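FOR IMMEDIATE RELEASE

Grondale Robotics Club opens entries for second Desk Challenge

GRONDALE, 27 May 2024 — Student teams have until the end of next week to sign up for the Prillent Desk Challenge, the robot arm contest run by the Grondale Robotics Club. Pencils, erasers, paper, a mesh organizer. Ordinary desk stuff, and two arms to sort it out with. The club is now in practice sessions and teams are already arguing about grip angles.

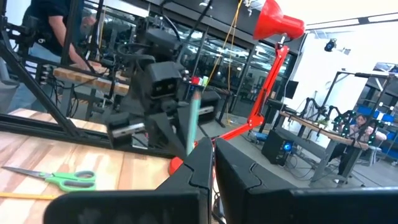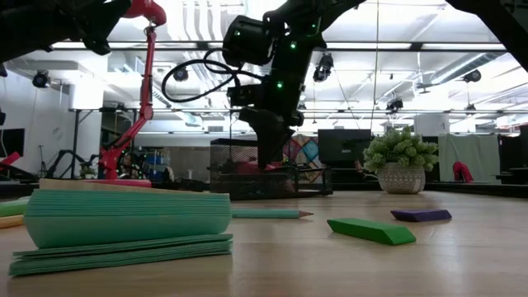
Practice at the Grondale club, with a teal pencil in both photos.

What the teams have to do

Each team gets a table, a pair of robot arms and a tray of stationery tipped out by a judge. The robot puts the things away. Pencils go in the tall part of the organizer, point up. Erasers in the low tray. Paper gets squared into one stack, and the judges do check the corners.

No hands on the table once the clock starts. A team may stop a run and start over, but the clock keeps going.

Last year's version was blocks only. The blocks were fine for a first try, and by the final most teams could do it nearly in their sleep, so the club switched to objects that roll, slide and bend. A pencil lying flat is a lot harder then it sounds. Come in a bit high and the fingers close on nothing. Come in low and they hit the table, which costs points and sometimes a fingertip.

"We had a team in practice that got really good at pencils and just left the paper for last every time, and then ran out of clock," said Huia Tipoki, who coaches the club and wrote this year's rules. "So paper is worth more now. They were not happy with me. They've gotten pretty good at paper though."

How it's scored

There are 88 points on the table. Most are for objects ending up where they belong. The rest is for a clean run: nothing dropped on the floor, nothing snapped, lamp still standing. Ties go to the team with the shorter run log, and if that's also a tie they run again with the judge's choice of object.

Two categories:

Driven — a student moves the arms by hand control from behind the line.
Trained — the arms run on their own from a policy the team built out of its practice runs.

Teams can enter both but need to say so on the form. The driven round goes first, so that anyone entering both can use the morning's runs if they want. Trained teams must bring their own code on a drive and be ready to explain it to a judge in plain words. Slides not needed. Please no slides.

Who can enter

Students in grades 8 to 12 from any school in the Grondale area. Teams of up to 4, and no club membership required. Homeschool teams are welcome, same form. Students without a team can sign up alone and will be matched at the first open session. Mixed-grade teams are fine and the club would like to see more of them.

Experience helps but plenty of last year's entrants had never touched an arm before spring. The club holds open sessions after school up to the contest, with older students on hand to show new teams the controls, calibration and how to swap a worn finger. First-timers should plan on at least 2 sessions. Closed shoes, hair tied back, no dangling sleeves or lanyards near the arms. These are enforced.

Entry is free. Parts broken in normal practice are covered by the club. Parts broken by racing the arms against each other are not, see the rules sheet, section on racing.

Prizes

The winning team in each category shares a $2000 parts credit from sponsor Prillent, to be spent on the team's own project before December. Urquijo Print & Supply is donating the stationery for the contest tables and the practice sets, plus a gift bag for every student who finishes a run. The Zikum Prize, given by the club's alumni for the best written run log, is back too. It went unawarded last year since no log was complete. Hint hint.

"Write down what went wrong," Tipoki said. "I'd rather read a page on why you missed the eraser than a page on how great the robot is. The kids who keep the notes are usually the ones who fix it by the next session, and they can show somebody else how they did it."

Visiting and watching

Families and teachers can watch the contest from the seats behind the taped line. Doors open a half hour before the driven round. Schools that want to bring a class to a practice session should call ahead, space is tight when all the tables are running. Photos are okay without flash — it can throw off the arm cameras in the middle of a run.

Reporters are welcome at any open session and can speak with students whose families have signed the media form. Ask at the front desk for the list.

How to sign up

Pick up a form at the club front desk or from your school's technology teacher. One form per team, signed by a parent or guardian for each student. Late forms go on a waiting list. The full rules sheet and the object list are stapled to the back, please read them before emailing a question thats answered on page one.

About the Grondale Robotics Club

The Grondale Robotics Club is an after-school program where middle and high school students build, program and run robot arms. It is open all school year, with a shorter summer schedule.

Media contact: Huia Tipoki, coach, Grondale Robotics Club

###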